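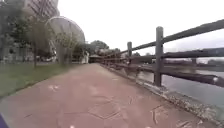 28th March

River path survey, Walusach reach. Fermín and I walked the section from the boat ramp to the footbridge. Gauge read 146 at the ramp when we started and hadn't moved when we got back.

Main job was the edging. Since the February high water the gravel strip has been losing fines and I wanted to know where they're going. Dug three small pits on the river side of the posts, each to the depth of the trowel blade. Pits 1 and 2: grey pebble over brown silt, no fabric found. Pit 3: fabric present but folded back on itself, silt sitting on top of it. Bagged 500 g from each. Bags are on the bottom shelf in the wet room, labelled in pencil because the marker had died.

Stamped concrete is sound wherever I sounded it with the hammer. One dull patch near the second bench, marked on the plan as D. Leave it until Aranka has had a look, she did the original pour notes and may know if there's a service trench under it.

Fence: old timber, weathered grey-brown, rails still tight. Moisture meter was giving silly numbers (flat battery?) so I've crossed those out in the field book. Don't use them. Yeison to bring the Relton meter next time.

Infiltration test on the lawn side. Single ring, 3 runs. First run far too quick, ring wasn't seated. Second and third agreed well enough to keep. Grass is thin where people cut the corner and the soil there is hard as a plate. Would like a run on that bit too, but we had run out of water and it's a long carry from the tap.

To do:

- Sieve the three bags, dry first, 105 overnight
- Ask Marisol for the colour code of the concrete, the spec sheet just says "rose"
- Find the February level data, last seen on Édgar's drive
- New markers
- Replace the ring, the cutting edge is burred

Invoice for the sieve repair came to $1,007. Put it against the path job for now and Marisol can shift it later.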